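Relatório intercalar de progresso
Projeto: Tudico (jogo de aventura e exploração para um jogador)
Entidade executante: Estúdio Jostau
Entidade financiadora: Fundo Queiroz para as Artes Digitais
Período: segundo semestre de execução, encerrado em outubro
Responsável pelo relatório: Valquíria Marinho, direção de produção

1. Enquadramento

O presente relatório dá cumprimento à obrigação prevista no contrato de apoio e refere-se ao segundo semestre de desenvolvimento do jogo Tudico. No relatório anterior ficou estabelecido que a fase de pré-produção se encontrava concluída e que o estúdio passaria à produção dos dois primeiros capítulos. Essa passagem efetuou-se na data prevista. O terceiro capítulo, cuja produção deveria ter começado no mesmo semestre, foi adiado pelas razões expostas no ponto 4.

2. Trabalhos realizados

O primeiro capítulo encontra-se jogável do início ao fim, com texto definitivo e iluminação provisória. O segundo capítulo está jogável até ao episódio do farol; as cenas posteriores existem em versão de bloqueio, sem animação final.

A equipa de argumento, dirigida por Adalberto Andrade, entregou 44 cenas de diálogo revistas, das quais 13 sofreram alterações de estrutura na sequência dos comentários do júri de acompanhamento. A personagem da arquivista foi retirada do primeiro capítulo e passa a surgir apenas no segundo. O glossário de nomes próprios e topónimos foi fixado e será utilizado nas versões portuguesa, espanhola e alemã.

Na área técnica, Joris Dekker concluiu a migração do projeto para o motor Skukov. O sistema de gravação automática foi reescrito. Subsiste um defeito na reposição do inventário quando o jogador abandona a partida durante um diálogo; o defeito está reproduzido e documentado, mas a correção ainda não foi integrada.

A banda sonora, a cargo de Pascual Durán, conta com os temas principais dos dois primeiros capítulos em maqueta. A gravação com instrumentos acústicos está marcada para o próximo semestre, dependendo da disponibilidade da sala.

3. Divulgação e contacto com o público

A demonstração do primeiro capítulo foi disponibilizada em acesso restrito a 200 jogadores inscritos na lista do estúdio. Foram devolvidos 70 questionários completos. As observações mais frequentes dizem respeito à legibilidade do diário de bordo em ecrãs pequenos e à ausência de remapeamento de comandos. Ambas foram aceites e constam do plano de trabalhos. Um número menor de jogadores considerou excessiva a duração do prólogo; a direção criativa entende mantê-la, tendo em conta que a cena de abertura introduz a mecânica das marés.

O vídeo de apresentação foi montado em duas versões, uma curta para lojas digitais e outra mais longa para imprensa. A versão curta aguarda apenas a inserção do logótipo do Fundo, nos termos do manual de normas recebido.

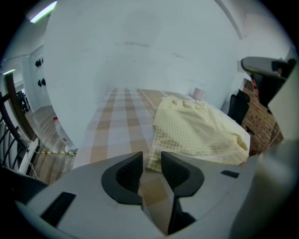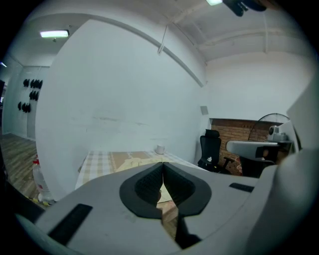 Duas vistas do mesmo local, com parede branca ao fundo.

4. Desvios ao plano

O adiamento do terceiro capítulo decorre de dois fatores. A migração para o motor Skukov ocupou mais tempo do que o orçamentado, em particular na conversão dos efeitos de água. Acresce a saída, a meio do semestre, de um dos dois animadores contratados. O lugar foi preenchido por Gion Danzer, que acumulou durante algumas semanas a animação com a supervisão dos cenários.

O estúdio propõe que o marco «terceiro capítulo jogável» transite para o semestre seguinte, sem alteração da data de entrega final. Para o efeito, foi reduzido o número de variantes de diálogo opcionais e suprimida a sequência do mercado noturno, que não afetava a linha narrativa principal.

5. Execução financeira

A despesa do semestre manteve-se dentro do montante aprovado. Registou-se uma poupança na rubrica de deslocações, em virtude de as reuniões com o coprodutor terem decorrido à distância, e um acréscimo na rubrica de licenças de software. Solicita-se autorização para transferir o saldo da primeira para a segunda. Os comprovativos seguem em anexo, ordenados por rubrica.

6. Trabalhos previstos para o próximo semestre

Conclusão da animação do segundo capítulo e correção do defeito do inventário.
Produção do terceiro capítulo até à versão jogável.
Remapeamento de comandos e nova composição do diário de bordo.
Gravação da banda sonora dos capítulos um e dois.
Revisão linguística da versão espanhola.

A versão atualizada do jogo pode ser descarregada pelo júri com as credenciais já atribuídas. Os pedidos de esclarecimento devem ser dirigidos à direção de produção.

Valquíria Marinho
Direção de produção, Estúdio Jostau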